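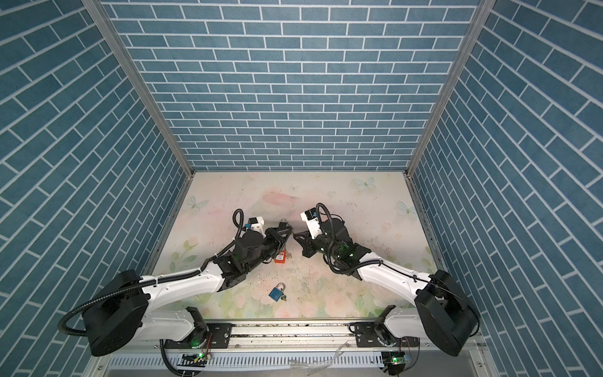 Setting up the Kistness two-arm kit for small parts (padlocks, in my case)

Tagged: Robot Kits, Hands-On, Tabletop Automation

I've had the Kistness kit on loan from Gumede since May, and I've put it through the fussiest job I could think of, which is picking up padlocks and their keys. If you've just bought one, or you're on the fence, this is how I'd set it up now that I've made most of the mistakes.

Step 1. Get both arms on the rail before you plug in anything

The arms share one aluminum rail along the front. Slide both mounting plates on, snug the bolts by hand, and only tighten them once you've swung each arm through its reach with the power off. I tightened mine first and had to undo the whole lot, because the grippers couldn't meet in the middle. You want the fingertips nearly touching when both arms lean in — a key handed from one side to the other doesn't forgive much of a gap.

Step 2. Sort out the cables

Give the wrist cameras a nice big loop of cable. My first try was way too tight and the camera got tugged sideways every time the wrist rolled. Let the cable arc up over the wrist and only clip it down further along the arm. Everything that runs to the boards goes in the slotted tray at the bottom.

Step 3. Lay out your parts

Start with two locks, spaced well apart, each with its own key right beside it. I like different colors so I can tell at a glance which one an arm is headed for. Once the pickups are going well, add more locks and start mixing up the angles. Shiny shackles are hard on the cameras, so move your lamp if you get glare.

The manual wants a plain work surface. I used a flowery one with butterflies on it and it was fine for me, but do sweep up the crumbs and flakes (I'm bad at this!).

Step 4. Check the wrist view

Open the camera page in Plollent, the software that comes with the kit, and look at what the wrist sees with the fingers closed on something. You need the fingertips and a good bit of table in the same picture. Don't worry if it looks crazily tilted. Mine always does.
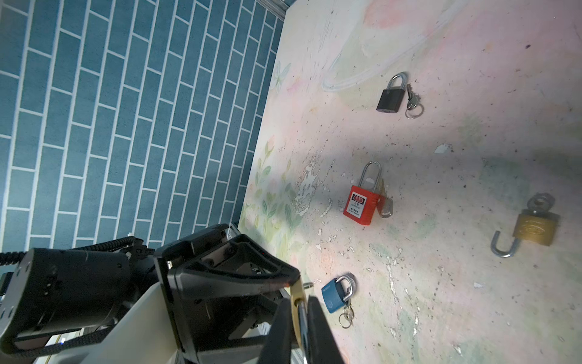

Wrist view with brass between the fingers, and more locks and keys on the table.

Step 5. Run a slow practice set

Set the speed to 5 and run 21 pickups. Write down the misses and which lock they were on. My worst set had 7 misses, nearly all of them on the small keys, and a softer grip setting helped a lot. Save your settings under a new name before you change the next thing.

Would I buy it? For larger parts, yes, right away. For keys I'd want the optional Nitex finger pads, which I haven't tried yet.

Comments (3)

Anel Adams
Does the rail come in a longer size? I'd like more room between the bases.

Thabiso Oosthuizen
Same trouble with the camera cable here. I added a second clip near the elbow and it's been good for 2000 cycles.

Hussam Karaki
Which lamp are you using? Brass is giving me awful glare.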